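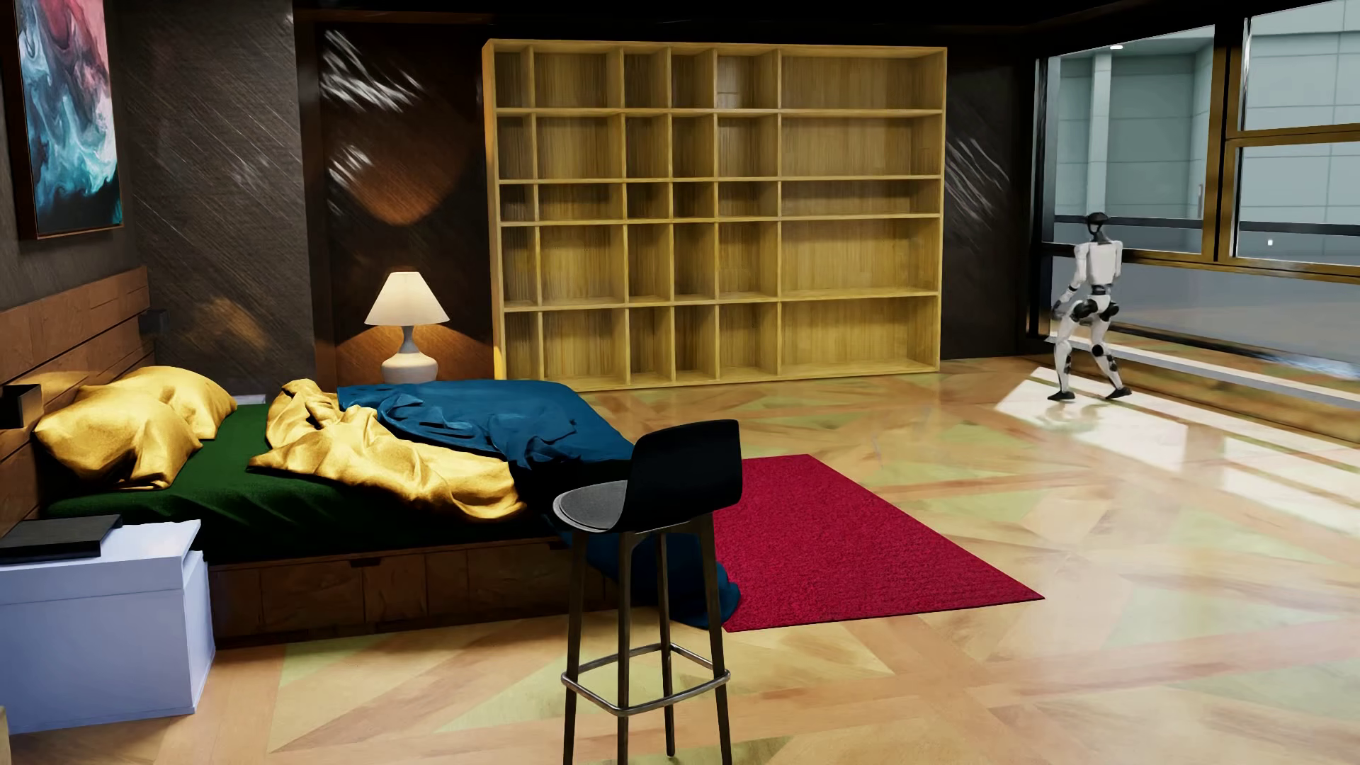

Karley

Six evenings of chamber music at the Tromby, and I went to four of them. The hall seats 282 with the gallery open. For this series the gallery stayed shut, so the capacity was 200, and on Wednesday it was almost full.

I sat in row F for the first two concerts and moved to the back wall for the others. The difference is larger than the plan suggests. In row F the cello has a clear front edge to each note but the viola goes missing below mezzo forte. At the back the balance evens out and the reverberation takes over, which suits slow movements and blurs anything quick. The heavy curtains were drawn across the side doors on the last night and that helped a good deal.

The Lorente Quartet played the two longest programmes. Their tuning in the Haydn was careful, with the thirds set a little low, and they took every repeat. The Bartók was less settled. The pizzicato passages were together, the tempo changes were not, and the second violin was hard to hear from where I was.

Gasta, the wind quintet, had 40 minutes without an interval. The horn was placed on the outside facing the wall, so most of its sound arrived late. Turning the chair inwards would fix it.

Programme notes were one folded sheet with no movement timings. Doors opened at half past six, and the bar closed before the second half. Tickets for the spring series go on sale in September.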